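Office Equipment / Long-term reviews
Reading time: 3 min

Plistach two-arm office robot: review after the first months

We have the Plistach in our office at Furthorpe since January. I am the person who keeps the records for our floor, so the machine was given mainly to me, and I want to write down how it is to work next to it.

Its job is simple. It puts folders back in the low cabinets in the evening, brings out the ones I put on the list for the morning, and closes the doors after. Before, this was my work and the work of two colleagues. Nobody lost the position, but our days look different now, and I think a buyer should know this also, not only the speed.

The setup took 3 visits from Pruvost, who sell and service it in our region. The first visit was only for the map of the floor. On the second they taught it the cabinets, and here we had the first difficulty, that all our cabinets had locks and the keys were kept in one drawer. Now we leave them unlocked during the evening run. Our manager was not happy with this and the personnel files went to another room.

In the five months the log shows 744 folders handled. For a big archive this is very little, for us it is enough. It is slow. A folder which I put away in a few seconds takes the machine more than a minute, and when a door stops halfway it waits and sends me a message. In the beginning I stayed late to watch it, which I would not recommend, it makes you nervous for no use.

Thick box files are the weak point. The fingers are short and hold a thin folder well, but a full box file must lie with one edge over the front of the cabinet top, otherwise the fingers have no place to go under. We learned to leave them like this at the end of the day.

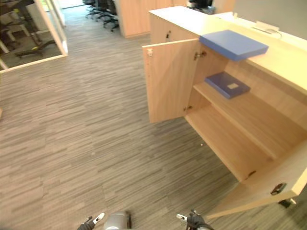
The labels are the second thing. It reads printed ones without trouble, my handwriting it reads badly, so I printed new labels for the whole collection. This was two weeks of boring work and it was not in the offer.

What changed for me is that I bend down much less, and my back is thankful. I spend the time on requests from the Cletby branch, which were always late before. My younger colleague likes it less. She says she knew the files better when she carried them herself, and I have to agree with her a little.

The service contract costs us 2000 a year, with software updates included. I would ask for a training day in the same price.

Good: quiet, careful with paper, good messages when it stops.
Less good: slow, box files, relabeling.

Rating: 3 of 5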